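Print this page | E-mail this page
10/12/2025 -- Posted by Chandrasekhar Kaimal

Flernine Workshop, minutes of the build meeting

1. Minutes of the last meeting
Accepted. Tang asked that "works reliably" be struck from the April entry. Struck.

2. Two-arm steamer build
Kaimal reported that both arms are mounted and the steamer table is laid out the way the Brisanberg group does theirs: lid to the left, pot in the middle, plate of buns to the right. One arm takes the buns, the other takes the lid.
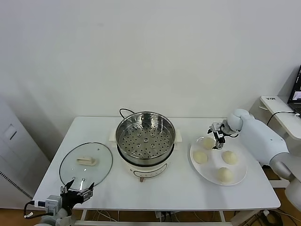

3. Bun handling
The log shows 40 tries at moving a bun from plate to basket. Kaimal counts a try as good if the bun ends up in the basket. Tang wants dented buns counted as failures. Not settled. Verkent said a pair of tongs does the same job and doesn't need a laptop. Noted at Verkent's request.

4. Lid
Most of the time went here. The handle is wide and sits flat on the glass, and Tang doubts the two-finger gripper can get a decent hold on it. Kaimal says the wrist camera gives a clear enough view to line up on the handle.

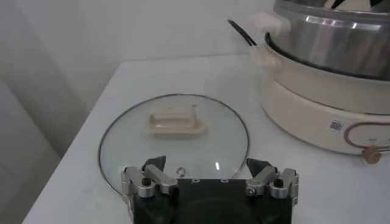 Tang replied that lining up was never the trouble -- holding on is. Clear glass on a white table is also a poor target, and tuning on one lid tells us little about any other. Kaimal to try softer finger pads and write down every drop, including the ones he thinks don't count.

5. Money
Spent so far: $327. Kaimal asked for another $131 for pads and a spare lid. Verkent asked why we need a spare lid if the grip is fine. Pads approved, lid held over.

6. Cables
Kaimal to tie up the ones under the table before the next session.

Next meeting when the drop log is ready.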